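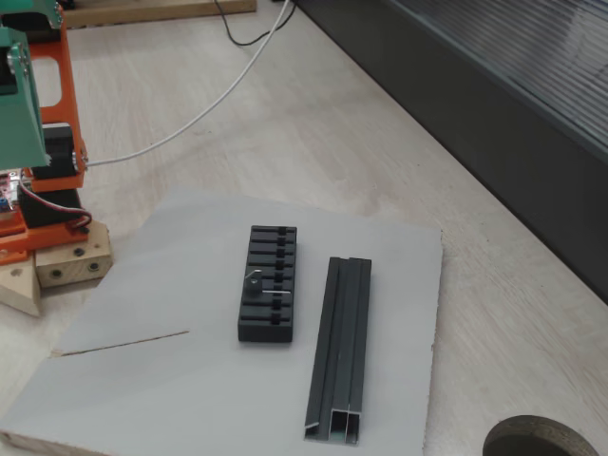 ¿Cómo organizar perfiles de aluminio y piezas pequeñas en una mesa de trabajo mínima?

Publicado en Bricolaje y taller casero – 16 de septiembre de 2026

giltonetti_taller

¡Hola a todos! Llevo desde enero montándome un rinconcito de taller en casa y estoy disfrutando como una enana, pero tengo un lío tremendo con el orden. Trabajo en el suelo o en una mesa plegable, según el día, siempre encima de un tablero gris claro que ya tiene sus rayas. Uso perfiles de aluminio ranurado para hacer marcos, soportes de lámpara y una estantería a medida que es mi gran proyecto del año (la llamo Jinari, no preguntéis).

El problema son dos cosas. Por un lado, los perfiles: tengo recortes de todos los largos y acaban rodando por la habitación. Por otro, los pasadores y ejes finos de metal, que pierdo constantemente. Un bloque negro con ranuras, de los que parecen un peine, me va de maravilla para tener los pasadores a mano mientras monto, pero al terminar la sesión no sé si guardarlos ahí mismo o pasarlos a una caja.

Mis dudas, entonces: ¿cómo guardáis los recortes de perfil para verlos de un vistazo? ¿Dejáis los pasadores en el bloque o los guardáis aparte? ¿Y merece la pena proteger el tablero o lo doy por perdido y ya está? El espacio que tengo es un hueco de 129 cm entre el armario y la ventana, así que nada de bancos enormes, por favor.

¡Gracias de antemano, que este foro me ha salvado ya de más de un desastre!

pereyra_maker

¡Qué alegría leer a alguien con tantas ganas! Yo pasé por lo mismo y te cuento lo que me funciona.

Para los perfiles, guárdalos de pie. Tumbados ocupan todo el largo de la mesa y además se rayan unos con otros. Yo corté tubo de PVC de 40 mm en trozos, pegué los trozos a una base de madera y cada tubo es para una medida. Los perfiles de 20x20 entran con holgura – los de 30 ya no, para esos usa un cajón estrecho o tubo más ancho. Con un rotulador apunto el largo en una cinta de carrocero pegada en el extremo y así no tengo que medirlos otra vez. Todo lo que baja de 13 cm va a una caja aparte, que si no se cae al fondo del tubo y no vuelve a salir en la vida.

Antes de guardarlos, pasa una lima fina por las aristas del corte. Se tarda un minuto y luego los dedos te lo agradecen. También conviene dar unos golpecitos al perfil boca abajo para que suelte la viruta que queda dentro del canal, porque después las tuercas se atascan justo ahí y te vuelves loca buscando la razón.

Los pasadores: el bloque ranurado es estupendo para trabajar, pero no lo usaría para guardar. En cuanto lo mueves, se salen. Lo que hago es tener en el bloque solo los que voy a usar ese día, ordenados de corto a largo, y el resto en una caja de compartimentos con tapa que cierre bien. Si el bloque baila sobre el tablero, ponle debajo dos tiras de goma antideslizante de las de forrar cajones. ¡Mano de santo!

Con el tablero no te compliques. Una raya fina no molesta para nada, y a mí hasta me gusta que se note que ahí se trabaja. Si quieres alisarlo y es melamina, no lo lijes, que te llevas la capa de encima. Compra una alfombrilla de corte para la zona donde haces fuerza y el resto déjalo como está.

Y queremos ver esa estantería terminada, ¿eh?

irham77

yo lo meto todo en una caja de zapatos y tan feliz. los pasadores con un imán. suerte

rincon_de_virutas

Coincido con casi todo lo de pereyra_maker, pero ojo con los imanes: si los pasadores son de acero inoxidable, muchos no se pegan o se pegan fatal. Prueba con uno antes de comprar una bandeja magnética. A mí me pasó con una bolsa entera y me quedé con cara de tonto.

Sobre el hueco de 129 cm, se le puede sacar muchísimo partido. Yo pondría en la pared dos listones horizontales, uno a la altura de la rodilla y otro a la del pecho, con una cuerda elástica en cada uno. Los perfiles largos quedan de pie detrás de la cuerda y sacas el que quieras con una mano. Debajo te sigue cabiendo la mesa plegable. Eso sí, deja libre la parte de la ventana, que la luz natural para alinear agujeros vale oro.

Una manía mía que igual te sirve: los cables, siempre por detrás de la mesa o por arriba, nunca cruzando el tablero donde montas. Entre cables y pasadores sueltos, lo que se cae al suelo es siempre lo pequeño. Y si trabajas en el suelo, extiende una sábana vieja de color liso debajo del tablero, así al acabar la recoges por las esquinas y ahí están todos los tornillos.

giltonetti_taller

¡Sois geniales! Me quedo con los tubos y con lo de la sábana, que no se me habría ocurrido jamás. Acabo de probar el imán y, efectivamente, mis pasadores ni se inmutan – caja con tapa, entonces. Mañana mismo voy a por el PVC y os cuento cómo queda.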